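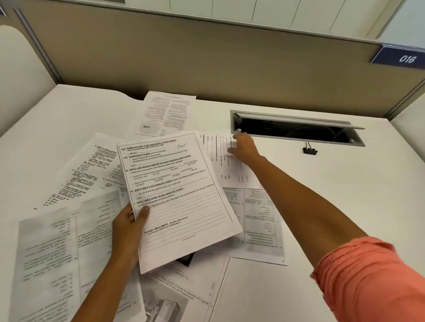 *Worksheets & Print Desk, Laskowska Learning Materials*

I've been putting off writing about the new system because every time I sit down to do it, somebody asks me if I still have a job. I do! I'm typing this on my break from it. But a few of you asked after my last post, so let me tell you what a robot in the back room does to a department that still spends its mornings shuffling paper by hand.

We check and sort printed school material. Worksheets, practice tests, handouts, old photocopies that a school wants cleaned up and put back in order. A lot of my share lately is Kannada language work, the kind with the heading in Kannada and a smaller English line in parentheses underneath, "Explain with context" and so on, and then a bunch of ruled lines for the kid to write on. The packets come in mixed up, and by mixed up I mean pages upside down, two-column text from some totally different subject, a photocopy so pale you have to tilt it to the light. You spread it all out on the desk and you go hunting.

In October we got the Drernard. It's a sorting machine with a feeder, a scanner and an arm that drops each page into one of 33 trays, and our manager, Tadeusz Michalski, had been asking for it for ages. Erano, the company that sells it, sent over a very cheerful man who fed it a stack of perfect, flat, brand new pages and it went through them like a card dealer. We all clapped. I clapped! It was really something to see.

Then we gave it our paper.

So, our paper is bent. It has had staples in it. It has been in somebody's bag. The first week, the Drernard kicked out 38 packets, and every one of those came back to the cubicles to be done the old way. Kacper Szulc, who sits a few desks down from me and has been doing this longer than anyone, made a little sign for the reject bin that said WELCOME HOME. (It's still up. Tadeusz pretends he hasn't seen it.)

It got better, I should say. Part of that was settings, and part of it was us learning what it likes. Flat pages, same size, clear border, text dark enough to read. It's wonderful with those. Clean worksheets from the Karkthorpe schools go straight in and I never see them again, and I can't say I miss them. There were days last year when I did nothing but put page one on top of page two until my eyes went funny.

What I didn't expect is how different my own day would feel. The easy stuff used to be mixed in with the hard stuff, and the easy stuff was a kind of rest. You'd do a nasty packet, then four nice ones, and while you did the nice ones you could think about dinner. Now the nice ones go to the machine and what lands on my desk is nasty, nasty, nasty, all day long. Missing headings. Odd pages that might belong to three different sets. Every sheet needs a real decision. I come home more tired than I used to, and I'm handling less paper, and try explaining that to someone who only looks at the totals.

I brought this up with Tadeusz, kind of nervous about it, and he was good. We used to have a daily target and it was set back when everything was done by hand. He dropped it to 17 packets for anybody working rejects. That number matters to me more than the arm and the scanner put together – it means I can stop and read a page properly without watching the clock.

And reading is the job, when you get down to it. You get one worksheet in your left hand, the one you know for sure belongs, and you go through the rest of the heap with your right, checking each page against it. Does the border match? Do the section numbers carry on? Is this even the same language? After a while your hand knows what to do, and you can flip through a stack by the corner and feel when a page is a different weight of paper.

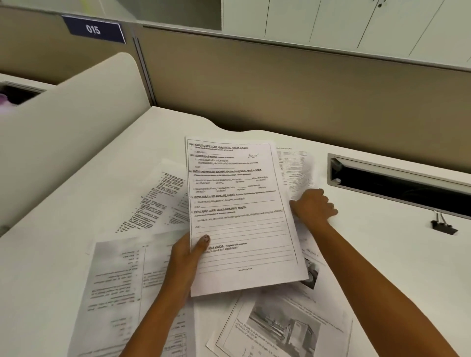
## Stuff people keep asking me

**Did anyone get let go?** No. Two people moved over to run the machine, and both of them wanted to. They got training from Erano and a small raise. One job that opened up over the winter didn't get filled, though, and I think we all noticed. I don't want to skip over that part. It's quiet, that kind of change. There's no meeting about it, there's just one less person to have lunch with.

**Are you scared of it?** Less than I was. I was pretty scared in the fall. I asked to learn the reject log, where we write down why the Drernard gave up on a page, and that helped a lot, because now I know where it struggles. Curled corners, mostly. Also pen marks near the heading. A little doodle in a margin can throw it off completely, and to me a doodle is the most useful thing on the page, I'll remember it all morning.

**Does anybody look at that log?** They do now! Kacper and I go over it with the machine people every couple of weeks. At first it felt like teaching your replacement, and Kacper said so, loudly, with Tadeusz standing right there. So we asked for something back. We asked that the people who do the log get a say in what goes to the machine and what stays with us, and we got it. Mixed packets with handwriting stay at the desks for now. We look at it again when the next software update comes in.

**Would you go back?** Hmm. To the old target, never. To the old mix of easy and hard, maybe one day a week. I've asked if we can hold back a few clean packets for the end of the shift, when everybody's brain is mush, and Tadeusz is thinking it over. I'll let you know what he says.

If your workplace has brought in something like this, tell me how the slow parts of your day have changed. Comments are open, and I read them all, usually at lunch with a sandwich in the other hand.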